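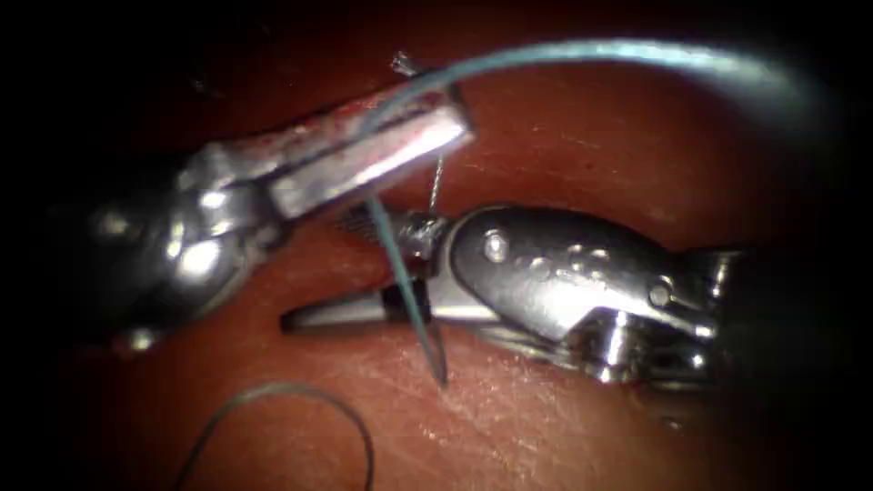 Two instruments and a blue-green thread, close view

Jundham Cricket for Girls
Second progress report to the Fuvero Fund
20 April 2022

Dear members of the Fund,

I write to report on our work after the first report, which you received in October. The winter part of the program is now finished and the outdoor part has begun.

Players
At present 20 girls are registered. In the first report we hoped for a larger group, but several families moved to Flandbridge when the school there opened its new building. The girls who stayed come very regularly. Most of them had never held a bat before and they now play short matches with a soft ball. The older ones have asked to use the hard ball, and we will allow it when all the helmets have arrived.

Coaching
Our second coach passed her course in the winter and leads the bowling practice by herself. Fielding is still our weak side. In the sports hall the ceiling is low and it was not possible to practice high catches, so we have lost some time there. 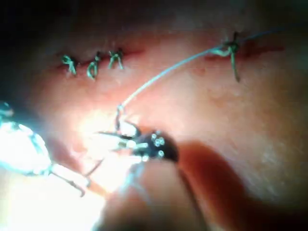
We now do catching in the first half of every outdoor session, before the girls are tired. The match against Flandbridge was played in the hall with shortened rules. We lost it by a few runs, and the return match will be on grass.

Equipment and money
From your grant we have spent $3,699 up to now, mainly on hall rent, pads and the 2 practice nets. An amount of $1,055 remains. The nets were supplied by Soylu, and one of them came with a wrong frame. The firm changed it without cost, but the delivery took longer than it was promised to us.

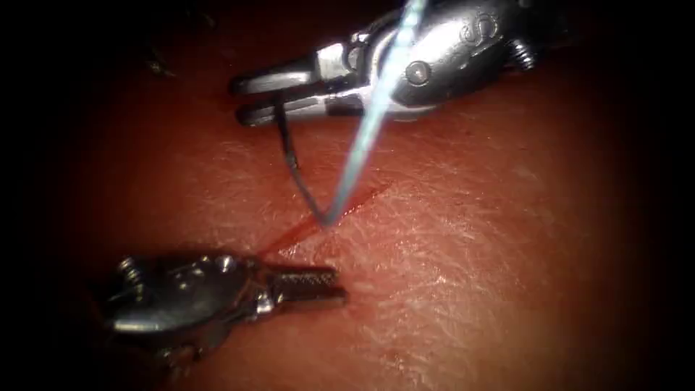

Photo: Gönül Özkan

We would like to ask your permission to use a part of the remaining money for transport to away matches. In the original budget it was written under "hall rent", which we do not need in the summer months. If you agree, please confirm it in writing, so that I can correct the budget table.

Next steps
The matting on the pitch must be fixed at the far end before the first home match. I will send the receipts together with the final report.

With kind regards,
Gönül Özkan
Program coordinator, Jundham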